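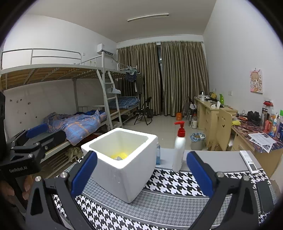
La litera blanca en su hábitat, con la escalera apoyada en diagonal y el mantel de pata de gallo en primer término.

Litera metálica Dorkach blanca: siete meses durmiendo (más o menos) en ella

Por Skye Chisholm
Martes, 25 de octubre de 2022

Compramos la Dorkach en marzo, cuando quedó claro que íbamos a ser más personas que habitaciones. El plan era sencillo: dos literas metálicas en el cuarto grande, una mesa delante y la esperanza de que el conjunto pareciera un piso compartido y no un refugio de montaña. Siete meses después sigo sin tener claro el resultado, pero sobre la litera ya puedo hablar con conocimiento de causa y alguna magulladura.

Pagué 29 euros por el envío y el resto prefiero no recordarlo. Tardó lo que quiso.

El montaje

Las instrucciones son una hoja doblada en la que un muñeco sin cara sonríe (no sé cómo, pero sonríe) mientras levanta él solo el bastidor de arriba. Nosotros éramos tres y no sonreía ninguno. Wumpini Tetteh, que comparte cuarto conmigo, se encargó de los tornillos; Eino Halonen sujetaba; yo leía en voz alta, tarea que defiendo como imprescindible. Nos llevó una tarde entera y parte de una amistad.

Un consejo que me habría gustado leer en otra reseña: no apretéis nada del todo hasta tener la barandilla puesta. Nosotros apretamos con entusiasmo desde el primer tornillo y luego hubo que aflojar media cama para que encajara el último tubo. La llave que viene en la bolsa sirve para una sola cosa, destrozar nudillos. Usad una de verdad.

Las lamas de madera de la plataforma de arriba van bien. Una venía con una raja, escribí a la tienda y me mandaron otra sin discutir, dirigida a un tal «Sr. Chishol». La acepté en su nombre.

Cómo se duerme arriba

Arriba duerme Wumpini, que mide mucho y protesta poco. La barandilla recorre el borde superior y cumple. Con un colchón fino, claro. Si ponéis uno de esos gordos con espuma de tres nombres, la barandilla se queda en adorno y vosotros en el aire. Nosotros empezamos con un Branetti de los altos, que era comodísimo y daba vértigo, y a las dos semanas lo bajamos a la cama de abajo. Es decir, a la mía. Salí ganando y no pienso disculparme.

El metal suena. No es un chirrido constante, es más bien un comentario: te das la vuelta y la cama opina. En verano opinaba menos, en octubre ha vuelto a coger confianza. Un repaso de llave cada cierto tiempo la calla durante unas semanas.

Cómo se duerme abajo

Abajo se duerme bien, con esa sensación de cueva que a los ocho años es una aventura y a mi edad es una forma de no ver la mesa. La altura hasta las lamas me permite sentarme si me siento con humildad. El primer mes me di en la cabeza casi todas las mañanas; ahora solo cuando llego tarde, o sea, casi todas las mañanas.

Hacer la cama de abajo es otra historia. Hay que meterse de rodillas para remeter la ropa por el lado de la pared, y por eso mi colcha azul de cuadros con rayas naranjas vive arrugada, hecha un acordeón. La reseña quedaría más elegante con la cama estirada, pero esto es lo que hay en el uso real. El cojín azul oscuro sí suele estar en su sitio, a la izquierda, que para algo pongo interés.

La pared de la izquierda tiene unas pegatinas oscuras pequeñas, repartidas por encima de la cama. No vienen con la litera. Lo aclaro porque Parisa Kiani, al ver el cuarto, preguntó si eran de serie.

La escalera

Mi mayor queja. Es de metal, blanca, y va apoyada en diagonal, con lo que se come un trozo de suelo que en un cuarto como el nuestro cotiza alto. Los peldaños son estrechos y subir descalzo es una penitencia menor. Wumpini sube con unas zapatillas de suela gorda que deja arriba, y alguna noche ha bajado antes una zapatilla que él. Si tenéis sitio para un modelo con peldaños anchos, pagad la diferencia.

El armario que no sabías que comprabas

Lo mejor de la litera no sale en el anuncio: el bastidor de arriba sirve de perchero. En nuestro cuarto hay ropa oscura colgada en perchas y una percha blanca suelta junto a la escalera. No sé si el fabricante lo aprueba. Yo no colgaría abrigos mojados, y el día que Eino intentó colgar una mochila cargada la cama opinó muy alto.

Debajo de la cama también se aprovecha algo el bastidor, cerca del suelo. Ahora mismo hay un bulto de tela beige. No me pidáis más detalles.

Y la mesa

Como el cuarto es lo que es, la mesa queda delante de las literas y hace de todo. El mantel de pata de gallo blanco y negro, con su banda gris, es de Nima Amini, y disimula las migas de un modo que roza lo científico. Encima acaba cualquier cosa: el bote blanco con dosificador rojo, el mando, una caja blanca de poliestireno. Levantarse de la cama de abajo y tener la mesa ahí mismo es cómodo. Demasiado, según quien friega.

¿La recomiendo?

Para un piso compartido, sí, con la llave buena a mano y un colchón bajo. Para alguien de sueño ligero, no. Antes miré una Bagheri de madera, más bonita y más silenciosa, pero pasaba de los 600 euros y éramos dos literas a pagar. La pintura blanca aguanta mejor de lo que esperaba, aunque yo no le acercaría una aspiradora con prisa.

Montaje: 2 de 5
Comodidad arriba: 3 de 5 (nota de Wumpini, que pedía un 2,5)
Comodidad abajo: 4 de 5
Escalera: 1 de 5
Perchero: 5 de 5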